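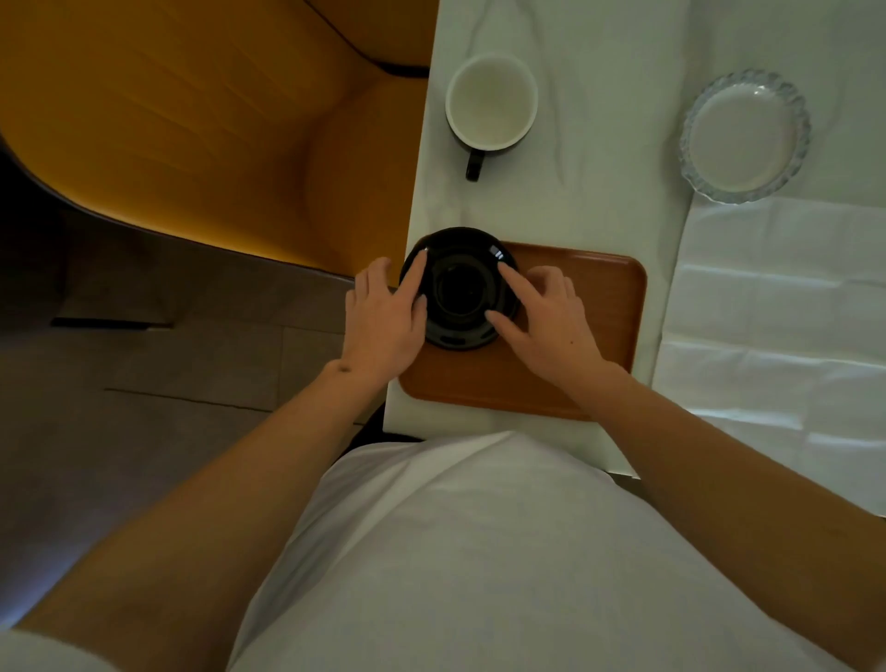 A black dish on a wooden tray, at the Jotau workshop on table service.

The coffee tray deserves a place in the training of every host. Institutions spend freely on the coffee itself and give little thought to how it is set down in front of a guest. 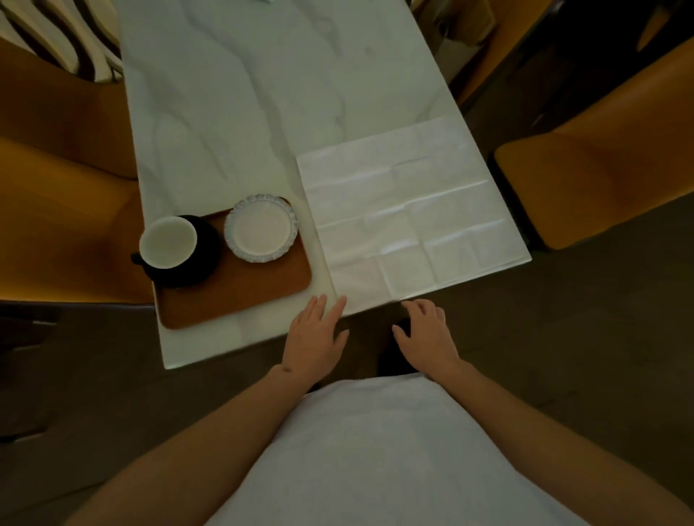

At Hemville, Solomiia Moroz asks new staff to practice with a cup, a saucer, a small dish and a paper napkin – nothing more. The exercise is modest, and it should remain so. 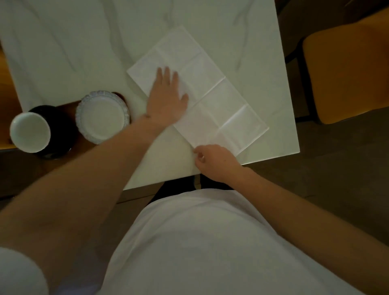

A napkin folded with care tells the guest that the table was prepared for someone. This view is not shared by all; Ivan Lysenko considers folding a waste of paid time. We respectfully disagree. 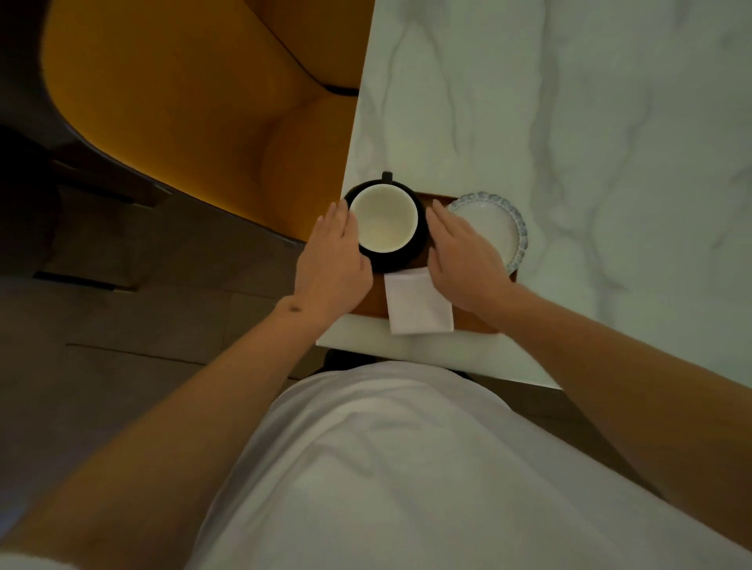 Should a small office adopt the same practice?
Any office that receives visitors should, beginning with one tray and one agreed way of laying it.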